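Istetti Baskets and Table Sheets: Your Questions Answered
Last updated Mar 5, 2019

What does Istetti sell?
Woven baskets, printed table sheets and plain cotton cloths. Everything is sent out from our shop in Endon.

Which colours do the baskets come in?
Olive green, grey and white. The white one will be back in stock in November.

Can I wash the basket?
Yes. Use warm water and a little washing-up liquid, then stand it upside down to drain. Do not put it in the dishwasher.

Will my cloths shrink?
They may shrink slightly the first time. Wash them at 30 degrees and pull them flat while they are damp.

My cloth is fraying at one corner. Can I still use it?
Yes. Trim the threads with scissors, or turn the edge under and sew it. If a cloth frays before its first wash, send it back and we will replace it.

How do I fold a cloth so that it fits in the basket?
Lay it on the table sheet and smooth it from the middle outwards. Line up one edge with the printed grid, fold in half, then in half again. A crumpled cloth needs flattening first. 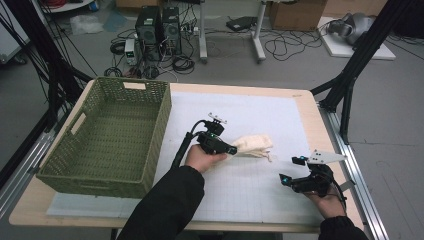 Does the table sheet have to cover the whole table?
No. The basket can stand partly on the sheet and partly on bare wood.

How long does delivery take?
Orders within the UK take 2 working days. Pringle and Drerura ranges are sent separately.

Can I return something?
Yes, within 16 days, unused. Quote the order number from your receipt.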